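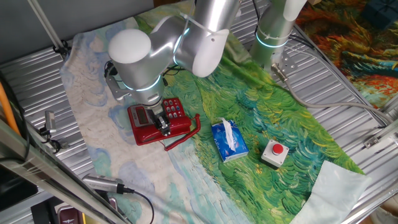

Arkden business desk
Staff writer, technology and industry

Rindholm, a repair and returns firm that takes in household electronics, plans to buy 3 more two-arm workstations next year and has set out how it will pay for them. The spending plan was approved in February.

The company handles small items such as desk phones, remote controls and clock radios. Its benches use pairs of silver robotic arms over a metal tabletop, and the work includes picking up and placing everyday objects. A corded telephone is among the harder ones, according to the plan, on account of the handset and the coiled cord.

Under the plan, 40 percent of the money goes to the arms and their controllers. The rest covers grippers, cameras, table frames, emergency stops, wiring, floor work and training for staff. Rindholm said its first budget, drawn up before it had any arms in the building, left out most of those items and had to be revised twice.

"The arm is the line everyone looks at," the company said in a written statement. "We spent more time this year arguing over brackets and cable runs."

Two suppliers, Paiva and Namis, have been asked for quotes. Paiva offers a lease that runs 5 years and includes service visits. Namis sells outright, with spare parts billed separately. Rindholm has not chosen between them and expects to do so once both have shown their equipment working with its own stock.

Each supplier will be given the same set of 100 items to handle, among them phones, boxed goods and soft packaging. The results will count for as much as price. Gripper fingers are to be quoted as a separate item, as the company expects to replace them more often than any other part.

The plan also sets money aside for a spare arm to be kept on site. Rindholm said a failed joint last winter left one bench idle while a replacement was shipped.

No jobs will be cut, the company said. Staff who now sort returns by hand will be offered training on the new benches, with the first course due to start before the equipment is delivered.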